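From: Wojciech Wieczorek
To: Brostport Small Storage list
Date: 5/7/15
Subject: Re: One drawer for everything (was: tabletop clutter, again)

I've read the message below twice and slept on it, and I still don't believe in the drawer box.

> Dear all,
>
> After years of putting up with bits and pieces all over
> the table I have finally gone over to the one-drawer
> method and I can't recommend it enough. You get one small
> drawer box, you stand it on the table where you work, and
> everything that would otherwise lie about goes in it.
> Pens, clips, string, spare keys, the lot. Bowls and cups
> are for food and drink and should go back to the kitchen.
> Pails and buckets belong under the sink.
>
> I followed the Prultlow booklet, which says that a house
> has 3000 small objects in it and that most of them can be
> "homed" in under a week. I did mine in an evening. The
> table is clear and I feel like a new person. If you
> haven't tried it, please do, and report back.
>
> Zawadzka

First the booklet, as I have a copy too. Mine says 2000 small objects, on page 51. Yours says 3000. Perhaps yours is the later printing and we have all been shopping. Either way I would like to know who went round and did the sum, and in whose house, and whether a box of drawing pins was one object or a great many. I've been through the whole thing looking for a source and there's a line at the back thanking "our families". I don't mind a booklet having opinions about string, but I'd like it to stop giving me numbers.

Now the method. My complaint is that a drawer is where things go so that you needn't look at them. You say yourself that you did the lot in an evening. I could clear any table in an evening if I was allowed to shut the result behind a wooden front. I'd want to hear from you in October, when you need the small screwdriver and have to take out everything that went in on top of it.

I've used a drawer box. I had one on the sewing table for most of a winter, a nice enough thing, and what it did was fill up. Once it was full I stopped putting things away, and since it was already "the place for things" I put them on the lid. Then I had the same mess as before, six inches higher up. I took it to Akby and left it in the swap shed there, and it was gone by the next visit, so somebody else is presumably finding all this out.

What I've gone back to is open things. Cups, bowls, tins, a pail for whatever is too big or too ugly for the others. The booklet is very snooty about this ("kitchenware is not storage", in bold) and I've never understood why. A cup stands upright, you can see what's sticking out of it, and it costs nothing if you already own it. A bowl you can tip out on the table, find what you want and sweep the rest back in with the side of your hand. A pail has a handle if you pick the right sort, and you can carry the whole business to another room. Try that with a drawer box and the drawer slides out over your feet.

I will give you this much: the drawer box and the open pots don't have to be enemies. I'd have a small one on the table if I was made to, as long as it took its turn with the rest and wasn't put in charge. 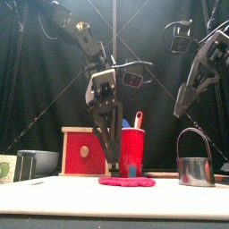 *577 words above, roughly the length of a grumble. 3 min read*

Red drawer box, red cup, grey bowl, metal pail, all on a plain white top. I like that mix far better than one box on its own. The box is wooden, which I prefer to the wobbly plastic sort, and the cup is plastic, which I also prefer, having swept two china ones on to the floor with my elbow. If you made me choose only two out of the four I'd keep the cup and the pail. The bowl I could argue for on a good day. The drawer box would have to argue for itself.

I'm less sure about red on red. It looks cheerful, but I find that when two things are the same colour I start treating them as the same thing, and then the scissors live in both and therefore in neither. A strip of tape on one of them would do. Zawadzka will say labels. I've no quarrel with labels on things with a lid, and no use for them on a cup.

A white table is a mixed blessing as well. It does show you where everything is, and a dropped needle or a black button stands out at once. It also shows every mark, and you'll spend the time you saved on tidying going over it with a damp cloth. My own is scrubbed pine and hides a multitude. I lose pale things on it constantly, so I can't claim to have won that one.

Some questions for Zawadzka, and I'd like proper answers, please, and not page numbers:

- What happens to long things? Rulers, knitting needles, the big paintbrush. They don't go in any drawer I've seen that would sit on a table. In a cup they're no trouble at all.
- What do you do with something that's half finished? I've a habit of leaving a job out overnight, and a bowl holds a job. The parts stay together and I can see I haven't done it. If they were in a drawer I'd have a clear table and a coat without buttons.
- How often do you open it? Be truthful. I kept a note of mine for a while and I opened it mostly to put things in.
- Where has the stuff that didn't fit gone? It's always somewhere. With me it was the windowsill, and then the chair.

On pails under the sink: mine isn't under the sink because there's no room under the sink, and there's no room under the sink because that's where the last tidying method put everything. I keep it at the right-hand end of the table, where I can reach it sitting down. Offcuts, the tape measure, gloves, whatever I'm supposed to take out to the shed. It gets emptied when the handle won't go over. I don't recommend one with a sharp rim, and if it's metal put a bit of felt beneath it or you'll score the table. Wash it first if it has had paint in it, and let it dry properly, as a damp one will rust your pins.

For bowls, wide and shallow beats deep. A deep bowl is just a drawer with no front. Don't use one you're fond of, either. I took a bread bowl for buttons once "just for now" and had to buy another bread bowl.

Somebody asked me off list whether I wasn't simply defending my own mess. Possibly. My sister says the table looks like a jumble sale and has done ever since she's known it. But I can put my hand on the thimble without getting up, and I don't have a system that needs an evening set aside for it and a follow-up booklet. I see there is a follow-up booklet, by the way. It deals with cables. I shan't be sending for it.

If anybody wants to test this fairly, here's what I'd suggest. Leave your table as it is and don't tidy for the occasion. Put a drawer box at one end and a cup, a bowl and some sort of pail at the other. For a fortnight, put things away in whichever comes first to hand, and don't think too hard about it. Then have a look at which end you've been using, and also at which end you can't remember the contents of. I'll do the same if somebody will lend me a box, as I'm not buying another. A small one, please, with a drawer that doesn't stick. I can collect from anywhere in Brostport or on the Akby side.

I may be wrong, and if I am I'll say so on the list. But I'd want more than one good evening to go on.

Wojciech

PS. The archive search is still broken. I was looking for the old thread on biscuit tins, message 1732, and it gave me the one about moths. If anyone has kept a copy could they forward it, with the bit about getting the lids off.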